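Trovside Opens Its Letter-Writing Program to Readers Who Love Small Press Books

BRADIDELL, Oct 19, 2020 - Trovside, the small press book magazine, is very happy to announce the opening of Dear Reader, Dear Writer, a program that puts people who have read a book in touch, by ordinary mail, with the person who wrote it. We have been talking about this for longer than we care to admit, and it is a real pleasure to be able to write to you about it at last!

The idea came out of the mailbag. Ever since the magazine began, readers have sent us letters meant for the authors in our pages (some short and shy, some running to many sheets with drawings in the margins), and we have passed them along when we could. Quite a few of those authors wrote back. In May we asked the novelists and poets on our list whether they would like to do this in a more regular way, and the replies were so kind that we went ahead and started making plans.

The program will run in four seasons, beginning this winter with a group of 60 readers. Each reader will receive one book, a set of four stamped envelopes and a note from the author to get things going. After that the two of them can write about whatever they like. It might be the book, of course, but it might just as well be the weather, or what is on the stove, or the next thing they mean to read.

"I learned to read in a house where the mail was the best part of the day," said Colette Charpentier, editor of Trovside. "A review tells you what one person thought of a book, and I have written a great many of them, and I hope to write many more. A letter is slower and it asks you something in return. I wanted our readers to have that, and I think our writers have been missing it too."

The first season's books come from Rendetetti, the story and essay publisher, and Karaca, whose poetry list will be well known to anyone who has followed our spring issues. Both presses have given copies freely, and we are grateful to everyone there who answered our many, many emails.

There is no charge to take part. Readers who would like to join should send a postcard to the Trovside office with their name, mailing address and a few words about a book they have given away to a friend. Places will be drawn by hand, and those who miss out this winter will go straight onto the list for the following season. Libraries and reading groups are welcome to write in as well, and may share one place among up to four members.

Selected letters will appear in the magazine next year, always with the permission of both writers. 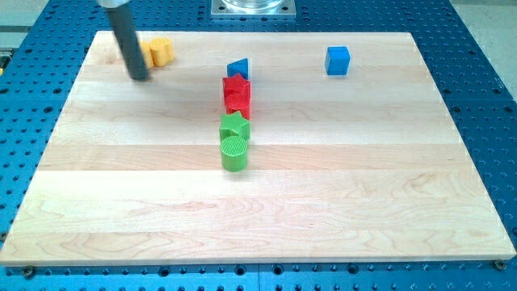

Trovside | Reader Programs Team

For interviews, review copies or a longer chat about the program, please write to the team at the Trovside office in Bradidell. We read everything that comes in and do our best to answer it all.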